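Gripper and Camera Trials Group
Minutes of the review meeting, 31 Mar 2021
Location: Evham workshop, with two people joining by phone

1. Minutes of the last meeting

Agreed without changes. The December notes on cable routing are still missing their second page and will be sent out again.

2. Where the comparison stands

The group now has two full sets of results to put side by side: the Jollodex hand-held grippers with the woven mesh pads, and the older Reinholz pair with the plain rubber pads. Both sets used the same task list of 21 tasks. The total count of usable recordings is 3,816, well past what we had hoped for at this point, and everyone was very pleased to see it. Thanks were given to the whole Evham crew for keeping at it through the heating trouble.

Cliltley has sent over the first replay results from the arm. These cover the kitchen tasks only. The table tasks will follow once the controller update is in.

3. Mesh pads against plain pads

This took up most of the meeting, and there was a lot of excitement about it. The mesh pads did better on nearly everything with a thin edge: lids, saucers, the rim of a cup, the wire shelf. The plain pads still win on soft packaging, where the mesh tends to drag the wrapping along with it. Two members felt the gap on soft packaging was smaller than the numbers suggest and would like those clips watched again before anything is written up.

The V shape between the pads got a good word from all the operators. Things settle into it by themselves, so you can come in a little off center and still get hold of the object. On the Reinholz pair you have to line up much more carefully, and you can see people slow down in the last few inches.

The wrist view for the refrigerator task was put on the screen and discussed at some length.
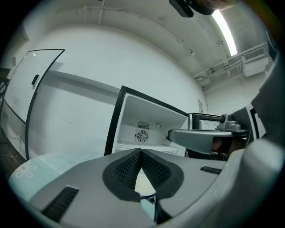 Refrigerator task, wrist camera, door open. Mesh pads in front, second gripper at right.

Points raised on this view:

- The interior shows up well, right back to the fan grille and the dial. The older lens lost most of this in glare, so it is a real step forward.
- The gripper body takes up a lot of the lower part of the picture. One member asked if the camera could go higher on the housing. Jollodex will be asked for a taller mount, but it must not catch on the door.
- The ceiling light is bright at the upper right. Exposure will be locked before each session from now on. Leaving it on auto made the picture pump up and down every time the gripper tilted.
- Having the other gripper in view is useful for two-handed work and we should plan for it. The Cliltley people said their model seems to do better on clips where both tools can be seen, though they have only checked a small batch.

It was agreed to keep the wide lens. The bend at the edges is a nuisance for measuring but the training side does not mind it, and the extra view to the sides is worth having.

4. Head camera and marker blocks

Next we looked at how well the head camera keeps track of the two grippers. The new cube blocks are a big improvement on the flat tags - there is almost always a face turned toward the head camera, even when the operator reaches down and forward. Tracking dropped out in 114 recordings this time, nearly all of them ones where the operator turned a wrist right over or reached behind an object.

The floor pickup task was used to talk this through. It is the hardest one for tracking, with both arms stretched down and the tools pointing at each other over a plate. It is also a great test of fine control, and the operators say it is their favorite.

One member would like to try slightly larger blocks. Another pointed out that larger blocks bump each other when the fingers come close together, and that the present size was picked for that reason. We will print one larger pair and try it on the floor task only.

There was also a question about the shoulder straps. Taller operators find them comfortable for a full session. Shorter operators have to pull them in all the way and would like a second set with less webbing. Evham will look into it.

The last thing under this item was the head angle. At the moment the operator's own shirt and chin get into the bottom of the view on floor tasks. Tipping the camera forward a few degrees would help, but then we lose the far side of the table on table tasks. Opinion was split. It was left as it is for now, with a short test to be run at two other angles.
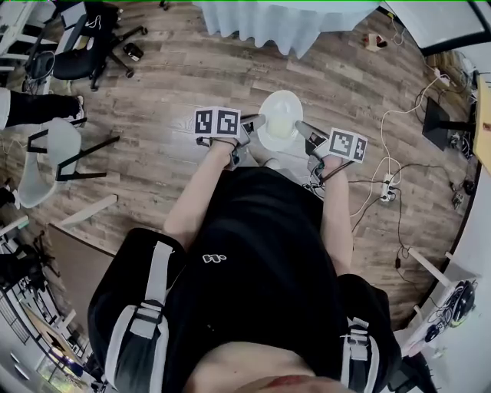

5. Controller timing

The Cliltley arm was run with both controllers on the same recordings. The newer one follows the hand path much more closely on quick moves, and the plate no longer gets pushed away at first touch, which had been a sore point for months. On slow moves there was little between them.

The older controller has a delay of up to 45 milliseconds when the wrist and the elbow move together. It can be tuned down, but the group did not see much point in spending more time on it. Agreed to go ahead with the newer controller for all replays and to keep the older one installed as a fallback.

A question came up about mixing recordings from the two pad types in one training set. Cliltley would prefer separate sets first and a mixed one after. Agreed.

6. Floor space and cables

Cables on the floor are still getting underfoot during tasks where the operator walks. Power strips should go against the wall before a session starts, and the run from the computer should be taped down. Spare chairs to go to the other room during floor tasks.

7. Actions

Evham: lock the exposure setting on both wrist cameras and write it into the session checklist.
Evham: find a second set of shoulder straps in a smaller size.
Evham: print one pair of larger marker blocks and run the floor task with them.
Cliltley: replay the table tasks on the newer controller and send the clips to everyone.
Cliltley: rewatch the soft packaging clips for both pad types.
Jollodex: to be asked for a taller camera mount and for the price of spare mesh.
All: send in notes on hand tiredness, one line per session is fine.

8. Any other business

A request was made to add a drawer task to the list. There was plenty of support for it, and a short description will be sent around before the next meeting. It was also asked whether the Reinholz pair could be lent out once the comparison is finished. Left open until the soft packaging results are settled.

Next meeting to be held at Cliltley, so that everyone can see the arm running.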